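サイト内を検索 キーワードを入力 検索
読了時間 8分
シェア 20 コメント 6

Larnero 水彩・素描目録データ README

Vikska周辺を描いた風景の水彩と素描、その目録データ。作品画像は別配布。ここはテキストだけ。
急ぎで書いてるので抜けあり。気づいた人はIssueへ。

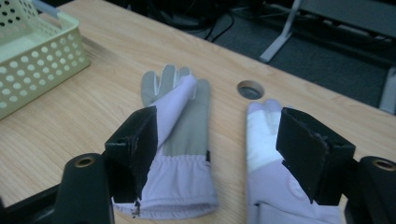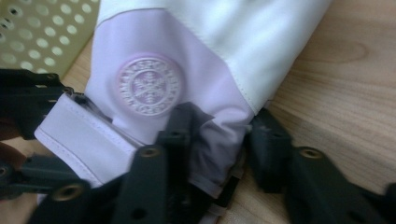

1枚目が手袋、2枚目が上着の袖。

概要

・収録 400点。水彩がほとんど、残りが鉛筆とペン
・元の資料はBittencourtコレクションの紙の目録カード
・入力と整形 Larneroプロジェクト
・形式 CSVとJSON Lines。中身は同じはず。違っていたらCSVが正
・文字コード UTF-8、BOMなし
・更新 2024-05-08

何に使えるか。作品名での検索、画題の集計、所在の突き合わせ、展示キャプションの下書き。あと来歴調査の入口くらい。
来歴調査の「結論」には使わないこと。カードに書いてあることを写しただけなので、カードが間違っていればこっちも間違ってる。

背景

Bittencourtは城館と川と橋の絵が多いコレクション。旅行者が描いたもの、地元の絵の先生が描いたもの、絵葉書を見て描いたらしいものが混ざってる。最後のやつが厄介。現地で描いた絵と構図がそっくりで、カードではどちらも「写生」になってたりする。

カードは何代かの担当者が書き継いだもの。字の癖が違う。略語も違う。同じ画家が綴り違いで何人にも分かれていた。4月にまとめて直したけど全部ではない。

同じ城を描いた絵でも題名がばらばら。「湖の城」「城、夕方」「無題(城)」など。統一はしてない。題名は画家か旧所蔵者がつけたものなので、こちらで勝手に揃えると検索には便利でも記録としては嘘になる。代わりにsubjectに画題コードを入れた。探すときはそっちで。

ファイル構成

works.csv 本体。一行一作品
works.jsonl 同上
artists.csv 画家の一覧、異綴りつき
places.csv 描かれた場所の一覧
provenance.csv 来歴。一作品に複数行あり
subject_codes.txt 画題コード表
CHANGES.txt 変更履歴。書き忘れ多い

provenance.csvだけは行の順番に意味がある。上から古い順。並べ替えるときはseqを残しておくこと。表計算ソフトで開いて保存するとseqの頭のゼロが消えるので注意。一度やらかした。

項目の説明(works.csv)

id
作品番号。カードの番号とは別。カード番号は重複があったのでキーに使えない。

card_no
カードに書いてある番号そのまま。枝番、かっこ、疑問符も残してある。

title
カードの題名の日本語訳。直訳寄り。

title_orig
原題。読めない文字はアンダースコア。

artist_id
artists.csvへの参照。不明は空欄。「伝」がつくものはattributionを見て。

attribution
certain、attributed、after、copy、unknownのどれか。afterは「〜に基づく」、copyは模写とカードに明記されたもの。この二つの境目はあいまい。入力者の判断が入っている。

date_text
制作年の記述、カードのまま。「夏」だけのもある。

date_from / date_to
date_textから機械的に出した範囲。空欄は空欄のまま使ってください。平均をとって埋めたりしないで。

medium
watercolor、pencil、ink、mixed。カードに「グワッシュ」とあるものもwatercolorに入れた。分けたほうがいいのは分かってる。次でやる。

support
紙の種類。カードに書いてあるときだけ。

height / width
寸法。単位はcmに揃えた。額込みか紙だけかはカードでは分からないことが多く、size_noteに「額込みか不明」とあればそういう意味。

subject
画題コード。複数可、セミコロン区切り。

place_id
描かれた場所。描いた場所ではない。絵葉書から描いた疑いのあるものもこちらは同じに扱う。

inscription
署名、書き込み。表か裏かは頭にR(表)V(裏)で。

condition_note
状態の記述。カードを書いた時点のもので、今の状態ではない。ここ本当に間違われやすい。

public_note
公開用の補足。

画題コードについて

城館、教会、橋、川、湖、山、街路、広場、庭、室内、人物。建物が小さく入っているだけの山の絵に城館をつけるかどうかで揉めた。今のルールは、題名に城館が出てくるか、カードの記述に城館とあればつける。画像を見て足すことはしない。
なので「城が見えるのにコードがない」は不具合ではなく仕様です。Issueに書かなくて大丈夫。

橋と川は両方つくことが多い。集計するときは二重に数えないように。

入力の手順

カードをスキャン、文字起こし、別の人が読み合わせ、食い違いはJocelyn McIntyreが決める。以上。
読み合わせで多かった食い違いは画家名の綴り、次が寸法の縦横。横長の絵で縦と横が逆に書かれたカードがかなりある。明らかに逆なものは直してsize_noteに「縦横訂正」と入れた。正方形に近いものは触っていない。

翻訳は一人でやったので用語にむらがある。「館」「城」「城館」が混ざってるはず。原題で確認してほしい。

来歴データの扱い

provenance.csvはowner、event、date_text、source、seqの列。eventはpurchase、gift、inheritance、sale、unknown。
unknownが多い。空白期間のある作品も多い。空白があるから怪しい、ないから大丈夫、どちらも言えない。カードに書かれていないというだけ。

競売の記録で裏が取れたものだけsourceにsaleと書いた。Siltovの売立目録で確認したのは20点。残りは未確認。売立目録の文章は権利の都合で入れてない、ページ番号だけ。

個人名はすでに公刊物に出ている旧所蔵者だけ残した。それ以外は「個人蔵」。問い合わせが来ても出せません。

真贋について

判断しません。attributionはカードの写し。
署名があることと本人の作であることは別。観光地の水彩は似た署名の絵が出回りやすいし、後から書き足された署名もある。inscriptionに「別インク」とあるものは特に気をつけて。鑑定の代わりに使うのはやめてください。売買の根拠にもしないでくだい。

政治的な経歴のある人物の作とされる絵も少し含まれる。カードに持ち上げるような文句があったものは、事実の部分だけtitleとpublic_noteに残して、形容はcard_textに隔離した。card_textは公開版には入っていない。研究目的なら相談を。

既知の問題

・画家の異綴り、残りあり。特に頭文字だけのもの
・places.csvの座標がない行がある。廃村と、名前が変わった町
・同じ紙の表と裏に別の絵がある作品6点、idを分けてある。physical_idで束ねる予定、まだ
・date_toがdate_fromより前になっている行が残ってるかも。見つけ次第直す
・title_origのウムラウトが分解形になっている行がある。比較する前に正規化を
・JSON Linesのほうだけ空欄がnullと空文字で混在。すまん
・スケッチブックから切り離した素描、元の順番は不明

読み込み方

普通にCSVとして読めばいい。区切りはカンマ、引用符はダブル。inscriptionに改行が入っている行があるので、行単位で切る雑な処理をすると壊れる。
id列は文字列で読むこと。数値にすると頭のゼロが落ちて他の表とつながらなくなる。

結合はartist_idとplace_idで。provenanceとはidで。provenanceをつなぐと行が増えるので、作品数を出すときは先に数えておく。

偏り

風景に偏ってる。城館に偏ってる。夏の絵に偏ってる。冬の絵はほとんどない。画家が冬に来なかったのか、冬の絵が売れて出ていったのか、分からない。
女性の画家はカードで名前が姓だけになっていることが多く、夫や父の作に混ざっている可能性がある。artists.csvのnoteに疑いのあるものは書いた。
Vikskaの町そのものを描いた絵は少なくて、町から見える丘と城ばかり。町の歴史資料としては薄い。

これを学習データに使う人へ。題名の文体が旧所蔵者ひとりの趣味に引っぱられてる。「夕映え」「静寂」が妙に多いのはそのせい。

利用条件

目録テキストは出典を書けば自由。改変も可、変えたことは明記。
出典の書き方は「Bittencourtコレクション目録データ、Larneroプロジェクト」で。
作品画像は別の条件。ここには含まれない。

修正の送り方

Issueにid、列名、今の値、正しいと思う値、根拠。根拠は本でも売立目録でも実物の写真でも。「どこかで見た」は受けられない。
まとめて直したい場合はCSVの差分で。works.csv全体を保存し直したファイルは送らないで。引用符が全部変わって差分が読めなくなる。

返事は遅い。8日くらいは待って。急ぎなら件名に「急」。

次にやること

グワッシュの分離
physical_id
画家の異綴り、続き
places.csvの旧地名
英語版README。誰か手伝ってくれると助かる

連絡先

Jocelyn McIntyre、Larneroプロジェクト。リポジトリのIssueからお願いします。メールは埋もれる。

シェア 20 コメント 6
サイト内を検索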